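The Jimo is our hand-held gripper kit, and it's the one we reach for ourselves when there's a fiddly job to record. You hold it, you squeeze, two fingers close on the thing in front of you, and the camera on top sees what the fingers see. We've been making them at Gikerness since the first lumpy prototype and we're still rather fond of it!

## What comes in the box

- One Jimo hand unit, assembled and checked
- 2 finger blocks, fitted
- One camera bracket with its screws
- A hex key, a USB lead and a printed setup card
- A carry case with foam cut to shape (the lid pocket fits a notebook)

Price is £1,174 for the full kit. The camera is sold separately, as plenty of you already have one you like.

## Holding it

Radka Todorova drew the handle, and she drew it again and again until people with small hands stopped complaining. The squeeze is light at the start and firms up towards the end, so you get a feel for how far the fingers have closed without looking down. Left-handers can swap the trigger over in a few minutes with the hex key. Do put the spacer back on the same side it came off, or the trigger will rub.

You'll be a bit clumsy for the first half hour. Everyone is. Start with something chunky like a mug or a block, then move on to thin things once your wrist has settled.

## Fingers and wear

The finger blocks are meant to get scruffy. They come off with a couple of screws each and a new set costs £57. Please don't oil them, and please don't try to sand them smooth (we've had a few back like that, and there's not much we can do with them).

The Jadomholm studio has been using its kits since September, mostly on small household jobs: putting pens away, folding flannels, laying out cutlery. They sent us a long and very cheerful list of suggestions. The softer strap on the current version came from that list, and so did the longer lead.

## On the table

Thin handles are where the Jimo really gets to show off. They roll, they lie flat, and you have to come in at the right angle, which makes brushes and a holder a lovely job to practise on. Our favourite holder for it is a chubby cream one made of three fat rings, with a little touch of orange on the top one.

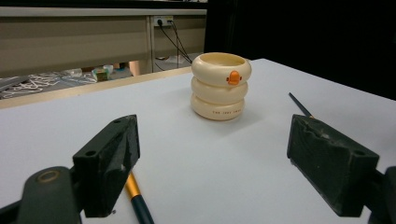
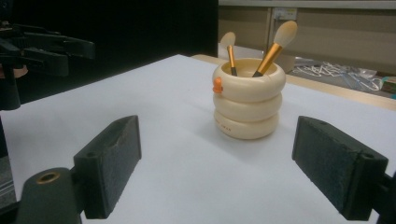
## Good to know before you order

Recording time is up to 20 minutes on the built-in memory. For longer sessions, plug in the lead and record straight to a laptop, where the Chuang software will split the session into clips for you. It's free with the kit and runs on Windows and Linux. There's no Mac version yet, sorry!

The unit isn't waterproof. A damp sponge is fine, a washing-up bowl isn't.

If you want two kits for two-handed work, tell us when you order and we'll pair them on the bench first. You can do it yourself later with the setup card, but it's a slow job and the order of the steps matters.

Orders go out every Wednesday. For spare fingers on their own, use the parts form and put the version number from under the handle in the notes box.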